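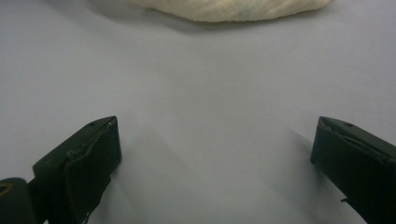
Something soft and cream-colored on a pale surface.

Do you need a special wash for fluffy things?

I doubt it. Every September the stores fill up with bottles for fleece, plush and "delicate pile," and I have yet to see one do more than plain detergent used sparingly. I bought the Binditz kind last year, 88 loads according to the label, and my old throw came out as matted as it went in.

What I do now costs nothing extra. Use half the detergent you think you need. Skip softener completely, whatever the bottle promises about loft. Cool water, short spin. Dry the thing flat on a clean, light-colored surface, where stray lint and dye are easy to spot, and turn it after 6 hours.

Vinegar in the rinse? People swear by it. I tried it on two towels and couldn't tell them from the third.

A soft brush does help with flattened patches, once the fabric is fully dry. The Haltum brush is fine. So is a clean baby brush, and it was cheaper where I shop.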